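The Great Ink Pad Amnesty

I have decided to be an adult about my ink pads. I own 104 of them. I know this because I spent an evening in April lining them up by color along the hallway, where the dog stepped on a green one and then visited the good rug.

Of those, 13 are some version of the same dusty blue. I can't tell them apart on paper. I can barely tell them apart by the lids. Every one of them was bought in the firm belief that I didn't have a dusty blue.

The plan was to test each pad on scrap cardstock, re-ink the ones worth saving and pass the rest along to the card swap at Iltside. I used the Gramier smooth white, which takes a stamped image so nicely that I hoard it, and then felt terrible about wasting it on swatches. So I cut the swatches very small. Then I couldn't read my own labels. I have a whole envelope of tiny blue squares marked either "keep" or "keel."

The re-inking went better once I stopped squeezing the bottle like ketchup. A few drops in rows, spread with the back of an old spoon, then leave the pad alone overnight with the lid on. My pigment pads drank it up. Two of the dye pads were past saving and I gave them a short speech.

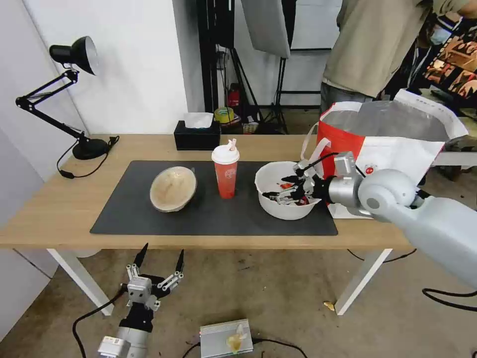 Ohemaa Ackah wrote to me after my last post to say that I should be storing the dye pads upside down, that she has been doing it for years, and that she has never once had to re-ink a pad in a panic at 11 p.m. with a baby shower the next day. I found that last part pointed. I have flipped all of them anyway.

While I had everything out I made one actual card, a sympathy card for my neighbor, with the Woveseo fern stamp in two of the blues. Stamp the first one, stamp it off on scrap, then stamp again a hair to the left for a shadow. It looked very elegant until I glued it to the base upside down. Ferns are forgiving. The sentiment was not, so that got redone.

Swap box so far: 4 pads. I realize that leaves a hundred. The Mahama coral is going in as soon as I've used it just once more.

Print this post | E-mail this to a friend

3 comments

Delphine R. said...
Only 13 blues? I have a drawer. Please tell me which one was on the fern, I think I need it.

papercutpat said...
Baby wipes and cold water on the rug. Do not use hot. Ask me about my carpet.

Lorna said...
My button tin has 3,000 in it and I sew nothing, so you get no judgment from me. Keel the blues!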